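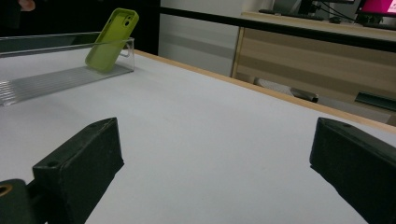 Why does a solid wood tabletop cup or bow after it has been glued up flat?
The two faces are gaining or losing moisture at different rates. Wood swells across the grain as it takes on water and shrinks as it gives water up, so a board that dries faster on top becomes narrower on top and pulls into a curve.

Unit 4: Moisture Movement in Flat Panels
Notes by Thongchai Phuthong, revised 8/12/22

4.1 Terms
Moisture content (MC) is the weight of water in the wood divided by the oven-dry weight, given as a percent. Equilibrium moisture content (EMC) is the MC at which a board neither gains nor loses water in the surrounding air. Fiber saturation point is the MC at which the cell walls are full and the cell cavities hold no free water. Shrinkage begins only below this point.

4.2 Direction
Movement along the grain is small enough to ignore in furniture work. Radial movement is larger, and tangential movement is larger again, often close to twice the radial value. A flatsawn board therefore moves more across its width than a quartersawn board of the same species.

4.3 Worked problem
A panel is 600 mm wide at the time of glue-up. The tangential coefficient is 0.0025 per one percent change in MC. The MC falls by four points over the heating season.
Change in width = 600 x 0.0025 x 4 = 6 mm
Repeat for a panel 400 mm wide. The result is 4 mm. Change in width scales directly with starting width.

4.4 Fastening
Screws set in tight holes across the full width will hold the panel until it splits or the base racks. Use slotted holes, with the slots running across the grain. Fix the center and let both edges move. Breadboard ends are glued at the middle only.

4.5 Finish
A film finish slows the exchange of water but does not stop it. Coat both faces equally.

Reading before the November lab: Fallahi, course packet, section on kiln schedules. Bring the Oltberg data sheet and a calculator.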